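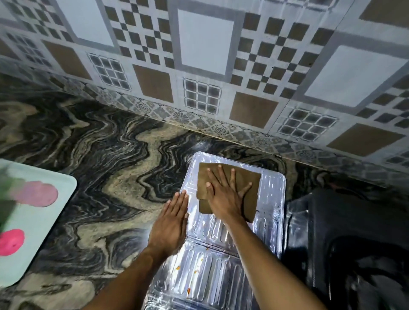
Als Manon Friesen ihrem Schwager erzählte, sie habe im Februar einen Brief von ihrem toten Vater bekommen, legte Dale nicht einmal die Gabel hin. »Von der Versicherung«, sagte er. »Die schicken so was.« Sie schüttelte den Kopf. Mit der Hand geschrieben, Poststempel Nitton, und drin stand, sie solle das Haus nicht verkaufen. Dale Pelletier hielt wenig von Briefen und noch weniger von Vätern, die sich nach dem Begräbnis besser ausdrückten als davor. Er sah an ihr vorbei zur Küche, auf die schwarz-beige Granitplatte vor den gemusterten Fliesen, und überlegte, was die Käufer wohl für so etwas zahlten.

»Zeig her.«

Sie gab ihm den Umschlag. Das Papier war dick, die Schrift schräg und sehr ordentlich.

»Dein Vater hat Nachbar mit zwei a geschrieben. Sein Leben lang.«

»Vielleicht hat er sich Mühe gegeben.«

»Jetzt?«

Manon nahm das Blatt zurück und strich es glatt. Die 1.566 Euro Anzahlung hatte sie schon überwiesen bekommen, von einem gewissen Fraser, der immer nur abends anrief. Dale fragte, wer sonst noch gegen den Verkauf sei. Csenge von nebenan, sagte sie, wegen der Birnbäume. Und ob Csenge zufällig Verwandte in Nitton habe?

»Eine Tante«, sagte Manon. Dann stand sie auf und schloss das Fenster zum Garten.

»Du rufst Fraser trotzdem nicht an«, sagte Dale.

»Heute nicht mehr.«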